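Cuaderno de taller - fuentes y abrevaderos
Domingo, 9:40

Por fin tengo delante todas las notas de la ruta de las fuentes de Ellholm y estoy contentísimo, porque el inventario empieza a parecerse a algo que se puede enseñar. Dejo apuntado lo de esta semana antes de que se me mezcle con lo siguiente.

Lo primero, el lavadero de Mamo. Íbamos con la idea de encontrar un pilón medio enterrado y poco más, y resulta que conserva las dos pilas, el rebosadero y hasta el canalillo que llevaba el sobrante a las huertas. ¡El canalillo entero! Tiene musgo para rellenar un belén, pero la pendiente se sigue perfectamente con la mano. La losa inclinada de frotar está muy gastada en el lado de la izquierda y casi nueva en el de la derecha. Mi teoría es que el sol solo daba en ese lado por la mañana, habría que volver temprano un día de invierno para comprobarlo.

Caudal medido en el caño: 15 litros por minuto, tres veces seguidas con el mismo cubo y el mismo cronómetro. Para ser final de verano me parece una barbaridad. La ficha antigua no daba ninguna cifra, ponía «mana bien» y ya está.

De Mamo subimos a la arqueta de captación por la vereda vieja. Son 305 metros desde el lavadero, con cinta, incluyendo la curva de la acequia. La tapa está partida pero el interior se ve limpio, con la bóveda de ladrillo puesta de canto. Hay una fecha rascada en el mortero que no consigo leer, saqué un calco con papel y carboncillo y me lo traje enrollado en un tubo. El tercer dígito puede ser un tres o un ocho. Si alguien tiene buena vista, el tubo está en el estante de arriba.

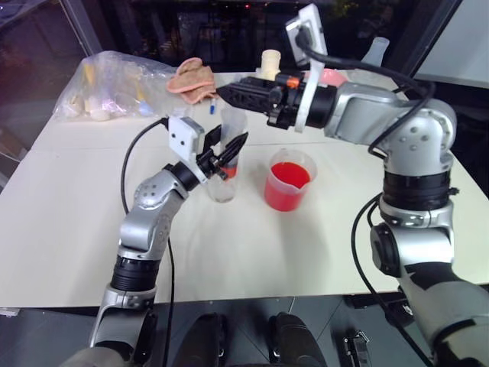

El plano desplegable del ramal de Zamley es lo que más ilusión me hace de todo esto. Lo tenemos en seis hojas sueltas y hasta ahora nunca las había podido comparar bien, siempre con una encima de la otra. Quiero montarlas seguidas sobre la mesa blanca, aprovechando la junta del fondo como línea para alinear los márgenes, y ver de una vez si la hoja cuatro empalma con la cinco o si falta un trozo en medio. Yo creo que falta - el camino del molino sale por un lado y no entra por el otro. Si es así, la fuente «perdida» de Zamley podría estar justo en ese hueco, y eso explicaría que la hayamos buscado dos veces en el sitio equivocado.

Sobre la longitud de la conducción: el texto del pliego dice «más de 3.000 varas» y se queda tan ancho. Sumando los tramos anotados en los márgenes me salen 3.436 varas hasta el reparto de la plaza, o sea que las dos cosas encajan. Repetí la suma empezando por abajo y da lo mismo. Queda pendiente pasarlo a metros, pero antes necesito saber qué vara usaban en la comarca y no quiero poner la castellana por defecto.

Fuente de la plaza de Ellholm: cuatro caños, dos secos. Las caras de piedra de los caños son preciosas y cada una es distinta. La del norte tiene los carrillos hinchados, como si soplara, y la del este parece claramente de otra mano, con el pelo resuelto a golpes cortos de cincel. No me había fijado en tantos años de pasar por delante. El pilar central lleva una reparación con cemento que tapa media inscripción; se lee PRONURA, que supongo que es el nombre antiguo del manantial, porque aparece igual, Pronura, en el pliego.

El agua de los dos caños que corren no sabe igual. En serio. La del sur es más gorda, deja la boca como con tiza. Puede que vengan de ramales distintos y que uno sea el de Zamley. Tomé una botella de cada uno, etiquetadas N y S, y están en la nevera. ¡No beber!

Pendiente:
- Medir la dureza de N y S.
- Volver a Mamo con cepillo blando para limpiar el borde de la pila pequeña (nada de cepillo de alambre).
- Pasar a limpio el croquis de la arqueta, ahora mismo solo lo entiendo yo.
- Buscar Pronura en los libros de acuerdos, con uve también, por si acaso lo escribían mal.
- Preguntar en el molino si recuerdan el camino de antes.

El lunes empiezo por las hojas.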